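Topics Machines Money Space Quizzes Glossary
Machines > Robots > How a robot gets paid for

A robot that can pick things up does not come in one box with one price. Before anyone buys it, a person has to write a budget. A budget is a list of what you need, what each thing costs, and how much money there is.

Saqib Sethi writes budgets for a robot workshop in Zunusport. His list starts with grippers. A gripper is the part that does the job of a hand. Some grippers are bolted to a robot arm. Others are held by a person, who uses them to show the robot how a job is done. The workshop planned for 2 hand-held grippers per person, one left and one right. Each gripper cost 586 dollars, so one pair cost 1,172 dollars.

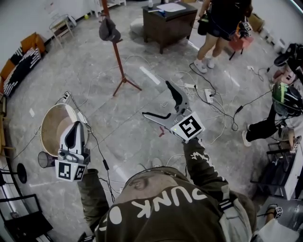

Next come the parts that are easy to forget. Equipment needs electricity, so the budget has a line for power strips and cables. It has a line for marker tags, the black-and-white squares that help a camera work out where an object is. It also has a line for ordinary household things, such as baskets, to practice with.

Then there is the spare money. Jaws wear down and plugs break. Sethi set aside 1000 dollars for repairs. If it is not spent by August, it moves to next year's list.

The last step is to compare sellers. Ward Bosman, who does the buying, asked two companies, Rajput and Vondo, for a quote. A quote is a written price that the seller promises to keep for a certain time. Vondo was cheaper, but delivery took 6 weeks longer. The workshop had to start on time, so Bosman ordered from Rajput.

Try it: choose a machine you would like to own. List every part it needs to run for one year, including the power and the repairs.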